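Comparing two sets of gripper pads, step by step

I've been putting the Rornley pads up against the Lilness ones, and this is the routine I've settled on.

Start with the fingers open over bare table and check they lean in evenly.
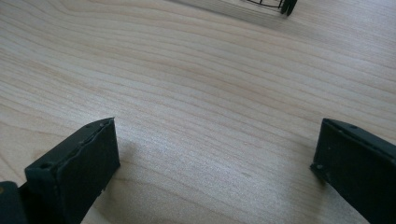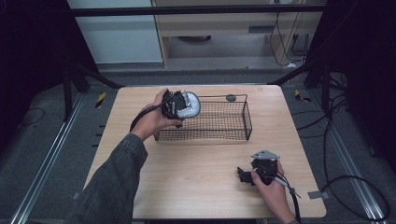
Next, do 20 lifts with each set -- same object, same speed, same person holding the grippers! Uliana Marchuk and I swapped halfway once and had to bin the lot. Jot down every slip as you go, then change the pads and run it again.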